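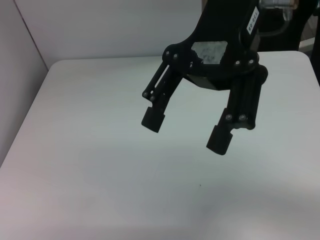
Drarholm 7 review: the grasp planner I stopped fighting with

Sun 12 July

I've been putting off this review for ages, mostly because every time I sat down to write it I'd go poke at one more setting and lose the evening. But I've now been running Drarholm on our two-arm bench since May, people keep emailing me about it, and version 7 is finally stable enough that I feel okay telling you to spend money on it.

Quick background if you're new. Drarholm is planning software for arms with two-finger grippers. It takes your camera feeds, guesses at grasps, plans the motion for one or both arms, and shows you the whole thing in a preview window before anything moves. I came to it from Lakeck, which I used for years and still kind of love (free! scriptable! ugly as sin!), and I share the bench with Byung-chul Kong, who would happily use Lakeck until he dies.

Setup took me an afternoon. The install itself is painless, and then you hit the calibration wizard, which is great for the head camera and pretty grumpy about the wrist ones. It wants to see the fingertips in every wrist view so it can mask them out, and if your gripper is open a little less than it expects, it throws error 14 and sends you right back to the first step. Not the step you were on. The first step. I said some words. Once you know to open the fingers all the way before you hit start, it goes fine.

The planner is where the money went. I gave it the job I give everything, a black hard case on a white table, and I like this test because dark plastic is miserable for depth. Lakeck tends to fill the lid with holes and then plan a grasp into one of them. Drarholm leans on the outline from the color image when the depth gets patchy, and the box it drew around the case was snug on every side. It also suggested the latch as a grasp point, which I would never have picked by hand and which I'm still a bit suspicious of.

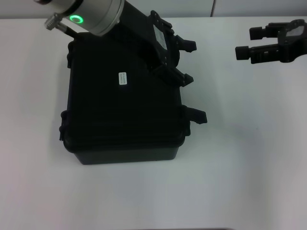

Left gripper over the case, right one out over the open table.

Two-arm planning is the other big draw. You can pin one arm and plan the other around it, or let it plan both together. Pinning is quick and I use it constantly. Planning both together is slower, and sometimes it comes up with these big swoopy paths that look like the arms are conducting an orchestra. There's a slider called "path thrift" that calms it down - I leave mine at 13 and haven't touched it in weeks.

I ran 100 planning requests in preview only, same case, different starting poses, and got 7 that failed outright. I can live with that! What bugged me more is that the failure message is the same for all of them. "No plan found." Okay, but why? Was it a joint limit? Was it the other arm? Lakeck at least dumps a log the length of a novel.

Other gripes: the preview window forgets its camera angle every time you restart, and the undo button undoes your poses but not your settings. Tatiana Jurčo wrote a little plugin that fixes the camera angle thing, and it's on the Surkberg forum under tools. Grab it right after you install.

Support has been good. I wrote in about error 14 and got a real reply the next morning, with a workaround and a promise to fix the wizard.

So, would I buy it again? Yeah, if you have two arms. With a single arm and easy objects I'd stick with Lakeck and keep the cash. Iwasaki is next on my list to try, and I'm told the logging is much better over there.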